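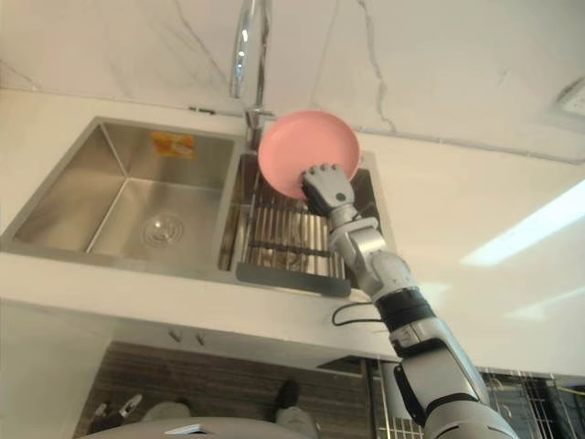 Figure 3. Plate above the right basin of a double-basin sink.

4.2 What people meant by "doing the dishes"

I went into the diaries thinking this would be the easy part. We asked 47 households to write down who did the dishes each evening, and I figured I'd have a tidy table by the end of March. Then I opened the first batch and found two people in the same home, on the same evening, both claiming the job. I assumed one of them was fibbing. Corina Rusu, who coded the other half of the diaries, was kinder than me and suggested we check what each person thought the job was.

So we went back and pulled every entry where two adults in a home disagreed (there were a lot!) and read them side by side. In most of them both people were telling the truth. One had washed. The other had cleared the table, scraped the pans, put away last night's dry stuff and wiped the stove. Each of them called all of that, or only their piece of it, "the dishes." A mother in one of the Casotberg homes wrote "did dishes, again," and her son wrote "I did the dishes, mom dried," and as far as I can tell neither had read the other's page.

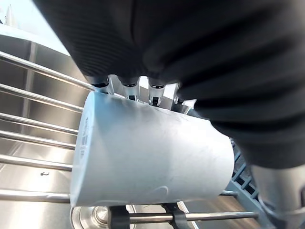
We ended up splitting the chore into four parts: clearing, washing, drying and putting away. I fought for a fifth one, soaking, and lost. Rostyslav Bilyk argued that soaking is a way of postponing washing and should be coded as washing not yet done, and after a long afternoon with the entries I gave in. I still think he's wrong about the casserole entries, where the soaking person clearly felt finished for the night and said so in ink. Readers who want to redo the coding with soaking put back in can do it from the appendix, where we kept the original wording.

With the four parts in place, the disagreements mostly went away. We were left with 11 homes where the two accounts still couldn't be squared. I've kept them in the sample — throwing them out would have meant deciding whose diary to believe, and I didn't want that job.

One more thing about wording. The people in Brelurach nearly always wrote "washing up," even the ones who grew up elsewhere, and they used it more narrowly than the Casotberg people used "dishes." I don't want to make too much of it, but it does mean our two towns can't be compared on the raw entries.

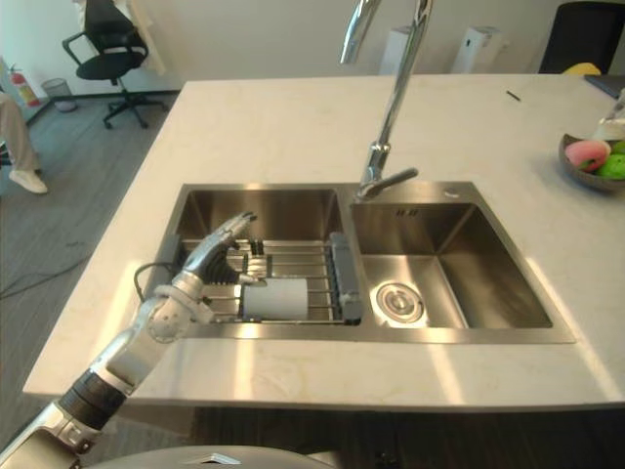

4.3 Who puts things away

Putting away was the part people forgot to mention, and I was guilty of it too when I kept a practice diary for a week. Floor Michiels noticed that it showed up mainly as a complaint: the colander is in the wrong cabinet, the lids are gone, someone stacked the good bowls under the heavy ones. Hardly anyone wrote "I put the cups away" on an ordinary night.

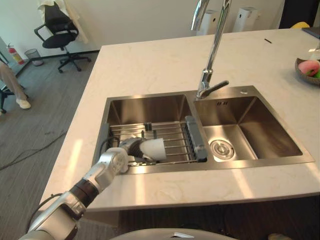
Figure 4. White cup just above the drying rack in the left bowl.

For that reason I treat our numbers for this part as a floor. When we asked directly in the closing interviews, people remembered a good deal more putting away than they had written down, and they were often surprised by who in the house was doing it.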